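Rollness Sessions: second progress report to the Avotiņš Fund
Period covered: February to May
Prepared by Adhiambo Chege, project lead

We're past halfway and I'm so pleased with where the songs have got to. When I last wrote we had a pile of phone demos and a rehearsal room with no heating. We now have six finished recordings, two more waiting for vocals, and a group of young writers who turn up early and have to be told to go home.

The biggest step has been the move to working in pairs. Each new writer is matched with someone who has already put out a record, and they get four evenings together before anyone presses record. The first pair to finish gave us "Kavo", a slow Afro-pop tune with a lovely talking-drum part that grew out of a mistake in the second verse (we kept the mistake). It went online in March and had 1102 plays by the end of its first month, nearly all from people we've never met!
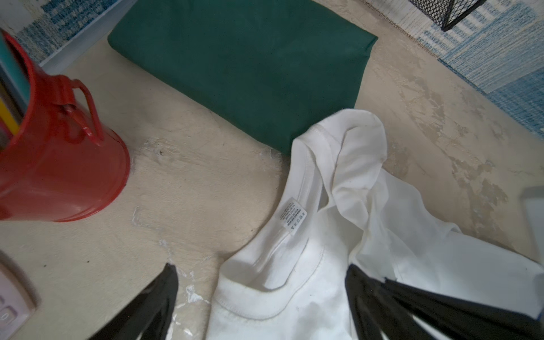 "Jodier" followed in April. It's a much busier song, with three singers trading lines over a highlife guitar, and it took far longer to mix than we had planned. I think the wait was worth it. Local radio has played it twice, once at breakfast time, and we have been asked to send the next single as soon as it's mastered.

Spending is close to plan. Studio hire came in £300 under, thanks to a block booking, and we would like to move that money across to mastering, where the quotes were higher than we guessed last autumn. Travel grants have gone to every writer who asked. The only line I'm watching is session players, as brass is expensive and everybody suddenly wants brass.

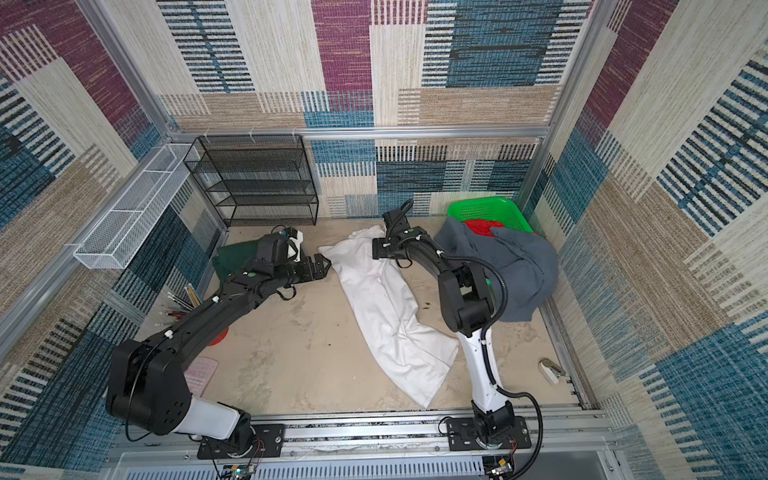 The May showcase sold all 80 tickets. We ran 50 minutes of new music without a break, and the changeovers were much smoother than at the winter show. The sound on the first two numbers was muddy, so next time we'll have a proper line check at four o'clock instead of squeezing one in as the doors open.

Still to do: vocals for the last two songs, artwork for the EP, and the running order, over which there is lively disagreement. I'd open with "Jodier" and get people moving straight away. 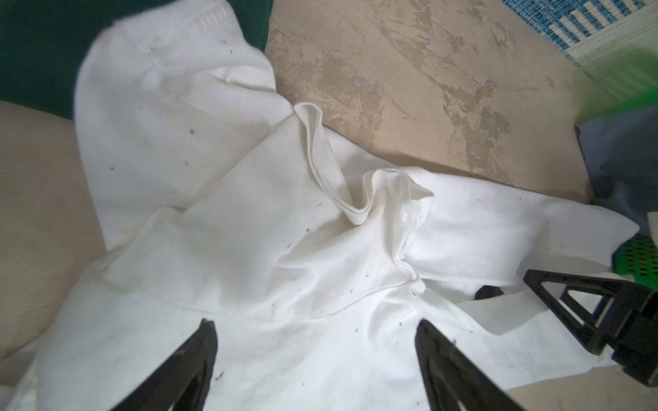
Povilas Žukauskas would put "Kavo" first and leave "Jodier" for the end, as the quiet opening gives the drum part room and the louder songs can build from there. We'll try both orders on the writers in the next session and send you the rough mixes with the final budget.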